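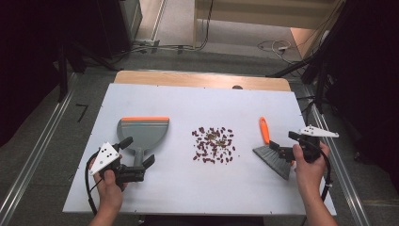 Beschaffungsplanung für den zweiten Messplatz

Im September endet die Frist für die Anmeldung größerer Anschaffungen, und wie in den Vorjahren möchte ich die Überlegungen dazu an dieser Stelle festhalten. Die Anfragen, die mich nach dem letzten Beitrag erreichten, betrafen überwiegend die Kosten für handgeführte Greifer und deren Zubehör. Ich beschränke mich daher auf diesen Bereich.

Ausgangspunkt ist die Aufgabenliste, die Moushumi Fakir für das kommende Halbjahr zusammengestellt hat. Sie umfasst vor allem beidhändige Tätigkeiten aus dem Haushalt, darunter das Zusammenkehren von Bohnen mit Handfeger und Kehrschaufel. Solche Aufgaben stellen an das Material andere Anforderungen als das bloße Umsetzen von Gegenständen. Die Greiferfinger müssen einen Stiel auch bei seitlicher Belastung halten, und beide Hände arbeiten zeitweise dicht nebeneinander. Ein einzelnes Greiferpaar je Messplatz genügt im laufenden Betrieb, für Ausfälle ist jedoch ein Ersatzpaar vorzusehen.

Für die Greifer liegen zwei Angebote vor. Bostera bietet das Paar einschließlich Kabelsatz an, berechnet die Markerplatten jedoch gesondert. Sellusska liefert mit Markerplatten, verlangt aber für jeden Satz Austauschfinger 60 Euro. Bei der bisherigen Abnutzung ist dieser Posten nicht zu vernachlässigen. Ich habe ihn für zwölf Monate angesetzt und komme auf fast 400 Euro, womit der Preisvorteil von Sellusska weitgehend aufgezehrt ist. Settimio Fabbri, der die Angebote gegengelesen hat, empfiehlt gleichwohl Sellusska und verweist auf die kürzere Lieferzeit.

Das Gestell aus Aluminiumprofilen soll wie beim ersten Messplatz von Duda bezogen werden. Das aktuelle Angebot lautet auf 734 Euro ohne Montage. Hinzu kommen Winkel und Nutensteine, die erfahrungsgemäß in keiner Stückliste vollständig enthalten sind – hierfür sind pauschal 100 Euro eingeplant. Eine weiße Auflageplatte ist noch im Lager vorhanden und muss nicht beschafft werden.

Offen ist die Frage der Kabelführung. Kabelgebundene Greifer sind in der Anschaffung günstiger und müssen nicht geladen werden, die Leitungen liegen aber im Bewegungsbereich der Unterarme. Tradavitz hat eine Zugentlastung zur Befestigung am Profil angekündigt, einen Preis konnte man mir bislang nicht nennen. Bis zur Klärung bleibt der Posten mit einem Erinnerungswert im Plan.

Verbrauchsmaterial wird häufig vergessen, deshalb der Vollständigkeit halber: Bohnen, Handfeger und Kehrschaufeln laufen künftig über das Sachmittelkonto und nicht mehr über die Geräteliste. Frau Fakir bittet darum, Handfeger und Schaufeln in gleicher Ausführung nachzukaufen, damit die Aufnahmen beider Plätze vergleichbar bleiben. Wer einen Bezug für größere Mengen getrockneter roter Bohnen kennt, möge sich bei mir melden.

Die Entscheidung zwischen Bostera und Sellusska wird getroffen, sobald die Auskunft zu den Markerplatten schriftlich vorliegt. Den endgültigen Kostenplan reiche ich als Nachtrag zu diesem Beitrag ein.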